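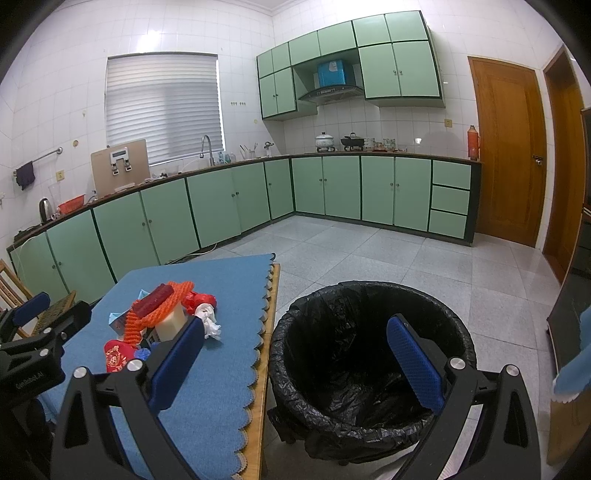

CHAPTER 6
Loss of grip and the unsafe release

Course texts > Handling systems > Part Two: Faults in service > Chapter 6

6.1 Scope of the chapter

Chapter 5 dealt with faults that stop a machine. The present chapter deals with a fault that does not stop it. A gripper which loses its hold on an object will, in most installations, carry on to the end of its programmed path and open its jaws over the target as though the object were still there. No alarm is raised. The object may be on the floor, on the table, or wedged in a joint of the linkage.

Clearing a mixed pile from a table into a lined bin is used throughout the chapter as the reference task. Soft, crumpled and rigid items lie against one another, and a jaw closing on one will often touch a second. Knitted goods may lie over harder things and hide their edges. Thin plastic bags give very little resistance to the pads, so that a grip on a bag and a grip on nothing can produce nearly the same reading. The bin adds a difficulty of its own: a liner folded over the rim presents a loose film at exactly the height where the jaws open.

6.2 The Skarkodcombe incident

The following account is condensed from the report by Kadri Žukauskas, issued on 5/3/25 to the operators of the Skarkodcombe training flat. The machine was a two-arm Trinach unit fitted with padded parallel-linkage jaws. It had completed 690 of 800 planned transfers when the fault appeared.

The right arm picked up a folded plastic bag with a glass jar inside it. The closing force was set for the bag. During the swing towards the bin the jar slid down within the bag, the load shifted to the tip of the pads, and the bag was drawn out from between them. The jar struck the rim and broke on the floor tiles. The arm continued, opened over the bin and recorded a successful transfer.

The left arm then began its next cycle. An operator had meanwhile stepped forward to collect the glass, having seen the right arm come to rest. The left arm passed 14 cm from his shoulder before a colleague pressed the stop button. He was not hurt.

6.3 Primary and secondary faults

Two separate faults are present in this account and should be kept apart in any analysis.

The primary fault is the undetected loss of grip. Its cause was a force setting chosen from the outer surface of the object alone. Mekonnen's rule, set out by Bereket Mekonnen in the Yimer handling notes, requires that any closed bag be treated as a heavy load until it has been weighed by the wrist sensor during a short test lift. The test lift had been switched off at Skarkodcombe to save time.

The secondary fault is the false report of success. The controller took the opening of the jaws as proof of delivery. A sound controller compares the load on the wrist immediately before release with the load recorded after the lift. If the two differ by more than the permitted margin, both arms must halt and remain halted until reset by hand.

The operator's approach to the machine was a breach of the site rules. It is listed in the report as a contributing condition, since a single resting arm gave a misleading sign that the whole unit had stopped.

6.4 Terms used in this chapter

Slip: movement of the object relative to the pads while contact is kept.
Drop: complete loss of contact before the release point.
Snag: contact between a jaw and a liner, cloth or trim that is not part of the load.
Empty release: opening of the jaws at the target with no object held.

Slip is treated in Section 6.5, together with the wear of pad surfaces. Snags are left to Section 6.7, where the cutting of liners by exposed bolts is also considered.

Search this book Enter a term Go

Contact the editors | © Dratdale Technical Texts | Back to top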